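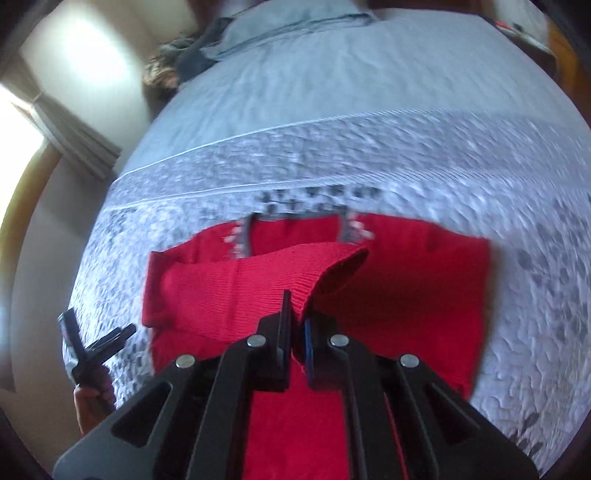

文/平野美雪（Miyuki Hirano）　栏目：小小为什么　适合和爸爸妈妈一起读

毛衣为什么会暖和？

十一月的早上，天还灰蒙蒙的，妈妈在门口喊：“把毛衣穿上！”你把脑袋往领口里一钻，头发噼里啪啦地竖起来，过了一小会儿，身上就暖烘烘的了。

小朋友，你有没有想过，毛衣里面又没有小火炉，那股暖和劲儿到底是从哪里来的呢？

我小时候真的以为毛衣自己会发热。有一年冬天，我把一个雪球裹进外婆织的毛衣里，想看看它会不会化得特别快。我在院子里蹲了好半天，鼻子都冻红了，结果呢，裹着毛衣的雪球还圆滚滚的，旁边那个光溜溜的雪球倒先塌下去一块。外婆看见了，先心疼她的毛衣，然后笑了好久好久。

那么，雪球为什么没有快快化掉呢？咱们慢慢说。

热是从你身上来的

你的身体每时每刻都在发热。你吃下去的米饭、鸡蛋、苹果，有一大部分都变成了让身体保持温暖的能量。所以你把手放在肚皮上，肚皮总是温温的。

可是热有一个脾气，它喜欢从暖和的地方往冷的地方跑。冬天外面冷，身体里的热就一个劲儿地往外溜。毛衣的工作，就是拦住它们，让它们跑得慢一点、再慢一点。

雪球的情况正好反过来。那天太阳晒着院子，外面的热想钻到雪球里去，毛衣照样把它们拦在了外头。毛衣可不管里面是小朋友还是雪球，它一律都拦。

真正帮忙的是空气

毛衣靠什么来拦呢？你大概会说，靠毛线呀！毛线当然有功劳，可是还有一位看不见的好帮手，就是空气。

请你找一件毛衣，凑近了看一看。毛线绕成一个圈，又一个圈，圈和圈之间有好多小小的空隙。再看毛线本身，它毛茸茸的，一根根细毛之间也有空隙。这些空隙里住满了空气。

不流动的空气特别不会传热。热走到这里，就像你放学路上碰见一片烂泥地，想跑也跑不快。

羊毛在这件事上格外拿手，它的细毛天生就是弯弯曲曲的，像方便面一样。弯弯的毛挤在一起，谁也没法贴得很紧，中间就留出了许多小房间给空气住。羊在山坡上吹风淋雨，靠的也是这一身卷毛。

其实动物们早就会用这个办法了。冬天的小麻雀看上去胖了一大圈，那是它把羽毛蓬起来，在里面存了一层空气。猫咪冷的时候，毛也会竖起来一些。我们人冷的时候会起鸡皮疙瘩，也是身体想把汗毛竖起来，只可惜我们的汗毛太少，帮不上什么忙，只好请毛衣来代劳啦。

为什么刮风的时候还是冷？

住在海边小城沃德港（Wodport）的小读者写信来问我：“我穿了很厚的毛衣，为什么一到码头上还是冷得发抖？”

这个问题问得真好！你想，毛衣上有那么多小空隙，风一吹，就从空隙里钻进去，把已经焐热的空气赶跑了，换上一批冷冰冰的新空气。身体只好从头再焐一遍。所以大风天里，要在毛衣外面再套一件能挡风的外套。外套管挡风，毛衣管存住暖空气，它们俩搭档起来就好多了。

穿两件薄的有时候比穿一件厚的还要暖和，也是差不多的道理。两件衣服中间又夹了一层空气呢。不过也别穿得太紧，要是把毛衣绷得扁扁的，空气就没有地方待了。

袖口和下摆的小秘密

很多毛衣的袖口和下摆，摸起来有一条一条的棱，拉开了会自己缩回去，这叫“罗纹”。织毛衣的人先织正面的针，再织反面的针，轮流着来，就会出现这样一道一道的小山和小沟。有的毛衣只在边上织罗纹，有的连身子也是罗纹的。

罗纹有弹性，像一只轻轻的小手，把袖口收拢在你的手腕上，暖空气就不容易从那里溜走。外婆织一件我穿的毛衣，光是起头那一排就要起一百多针，她一边织一边小声数，我要是这时候跑去跟她说话，她就得重新数过，还要用毛线针轻轻敲一下我的脑门。

动手试一试

准备2个一样的杯子，请大人往里面倒上一样多的温水，大约半杯多一点就好，不要用开水哦。用一件旧毛衣把其中一个杯子好好裹起来，另一个什么也不裹，让它们并排站在桌子上。

等40分钟。这段时间可以去画画，或者吃点心，我一般是去吃点心。

时间到了，先用手指头试一试两杯水，再把你的发现画下来。哪一杯更暖和？你猜对了吗？

要是还想再玩一次，可以把温水换成冰块，一块放在裹着毛衣的杯子里，一块放在光着的杯子里，看看哪一块先化完。做之前先把你的猜想告诉家里人，最好大家都猜一猜。

怎样照顾毛衣

毛衣喜欢躺着，不太喜欢挂着。挂久了，它的肩膀会被衣架顶出两个小鼓包，身子也会越拉越长。叠的时候，先把它正面朝下铺平，两只袖子往背后折，再从下往上对折，翻过来就可以放进抽屉了。

洗羊毛的毛衣要请大人帮忙，用凉一点的水，轻轻地按，千万别使劲搓。羊毛的细毛表面有许多小鳞片，在热水里搓来搓去，鳞片就会互相勾住，越勾越紧，毛衣就缩小了。我有一件蓝毛衣就是这样变小的，后来给了我的布熊，它穿着刚刚好。

下一回，我们来讲讲冬天脱毛衣的时候，为什么会听见噼里啪啦的声音。在那之前，你可以先关了灯，在黑黑的房间里脱一次毛衣，看看能不能发现什么。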